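Explore > Science for Juniors > Heat and Cold > Why metal feels cold

Why does metal feel cold?

Touch the leg of a metal chair, then touch a cushion in the same room. The metal feels colder. If both have been in the room all night, though, they are at the same temperature. A thermometer will tell you so, even if your fingers disagree.

To see why, you need to know what your skin is measuring. Your skin has tiny nerve endings that notice when it is warming up or cooling down. They can't read the temperature of a chair. They can only tell your brain what is happening to you.

Heat moves from warmer things to cooler things. Your hand is nearly always warmer than the room, so when you touch something, heat leaves your hand and goes into it. In metal, the heat spreads away quickly, and more heat follows it out of your skin. Your skin cools fast and your brain says "cold". We call metal a good conductor of heat.

A cushion is a poor conductor. The small patch under your hand warms up, the heat stays there, and your skin hardly cools at all. Wool, cork, wood and most plastics are poor conductors too. Another name for a poor conductor is an insulator.

Try it yourself

You will need a metal spoon, a wooden spoon and two ice cubes of the same size. Leave the spoons on a table for an hour. Put them on a tray and rest an ice cube in the bowl of each one. Which will melt first?

Most people choose the wooden spoon, as it feels warmer. The ice on the metal spoon should melt first. Metal carries heat from the rest of the spoon into the ice much faster than wood does. In July, Class 5 at Plostthorpe Primary tried this with their teacher, Grigore Onu, and 31 children wrote down a guess before they started. Write yours down too.

Using metal to move heat

Saucepans are made of metal so that heat from the hob gets to the food. The handle is often wood or plastic so that the heat does not get to your hand. Radiators are metal as well, and they pass heat from the hot water inside to the air in the room. 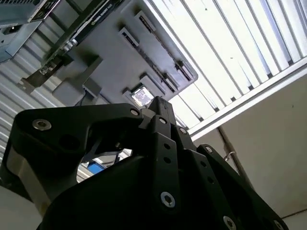
Computers get warm when they are working. Inside many of them, a block of metal with thin fins sits on top of the hottest chip. It is called a heat sink. Heat spreads through the block and out along the fins, and a fan blows it away.

Can metal feel hot?

Yes. A metal slide in strong sunshine can be hotter than your skin. Now the heat moves the other way, from the slide into you, and it moves quickly. A slide like that can burn, so ask an adult to check it before you sit down.

Words to know

Conductor: a material that heat moves through easily.
Insulator: a material that heat moves through slowly.
Temperature: how hot or cold something is.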